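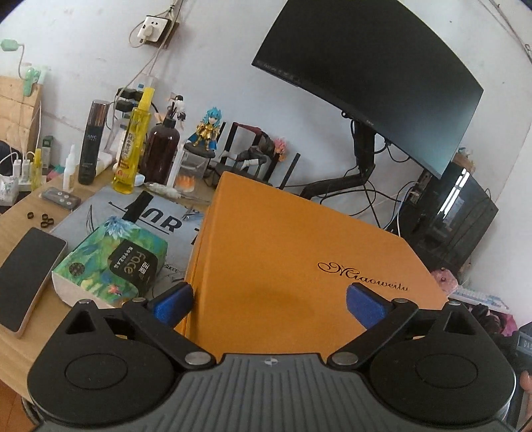 Drestura after a month: labelling hand-held gripper footage

Saturday, January 2, 2021

Drestura is the annotation service from Piltska. You upload video from a wrist-view or tool-mounted camera, and it returns segment boundaries, a contact state for each finger and an object mask. It doesn't care what hardware the video came from, provided the fingers stay in view and the lens calibration goes up with it. I paid for the small plan in June, let it sit, and only started using it properly last month.

My test set was 200 clips of household objects handled with hand-held grippers, mostly on desks and tables that I made no attempt to clear. Gráinne Ó Súilleabháin labelled 100 of them by hand before I uploaded anything, and those are the ones I compared against.

Setup

Calibration goes in as a plain text file, one per camera. The import page rejects files with Windows line endings and gives no error message, only a grey button. Convert them first. After that, define the finger regions on a single still by dragging a polygon over each pad. Blue textured pads against a black linkage are about as easy a target as you could ask for, and the polygons held through every clip without adjustment.

Results by output

1. Segment boundaries. Good. Approach, close, lift and release were split within 5 frames of Gráinne's marks on nearly all of the hand-labelled clips. The misses were slow approaches, where she and I disagreed as well.

2. Contact state. Mixed. On the large orange box the service tended to call contact early. A pad passing in front of the broad face covers the same pixels as a pad pressed against it, and a single view gives it little to go on. I raised the threshold to 3 consecutive frames and most of the false contacts went away.

3. Object mask. Good on plain backgrounds, weaker on busy ones. The box is a large block of one colour, so I expected no trouble, but the mask leaked wherever something orange or red sat close by. It also grew to take in a second gripper when that one's finger crossed the edge of the box. The kitchen end of the table was the worst for this – forks and chopsticks in a teal mug, wrapped chopsticks lying right alongside the box, clear plastic throwing glare. 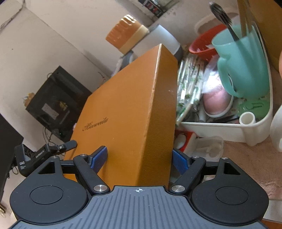

Correcting the output

The mask editor is a brush and an eraser. There is no way to propagate a correction backward, so start from the earliest bad frame. Export is JSON or a zip of PNG masks, with frame numbering from zero in the first and from one in the second. Support has confirmed this and has no date for a fix.

Compared with Bitedero

I ran the same clips through Bitedero, which has a better editor and much slower turnaround. Its masks were cleaner around the second gripper. It has no contact output at all, so for my purposes it covers half the job.

I'm keeping the small plan until the Moura clips are finished. Those are all single-gripper recordings, and I'll post the contact numbers with the threshold setting once they're through.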